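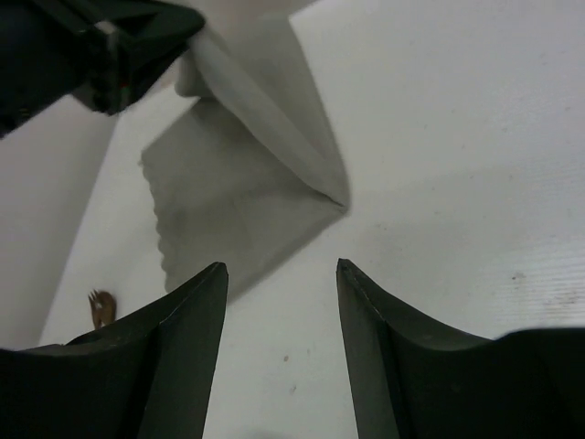
Poltilis Table Linen seeks 32 home testers for a wear study of woven napkins and placemats. The study covers shrinkage, edge wear and stain release under normal household washing. Samples are plain and unprinted, much like the gray cloth on the white tabletop, so that fading can be graded against one standard. Each tester receives 2 sets: Waditz (cotton) and Jeltow (linen blend).

Testers must own a washing machine and eat at least one meal a day at home. Each set is washed weekly, without bleach or softener, and line dried.

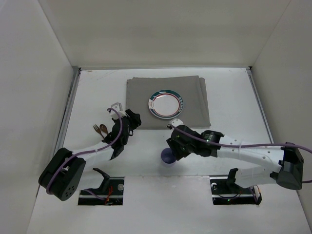
Cloths must be used at meals between washes — storage in a drawer does not count as wear. A short log is completed after every wash. All samples are returned to our Fekete laboratory in November, prepaid. Testers keep no samples. Applications close Sunday at 6 p.m.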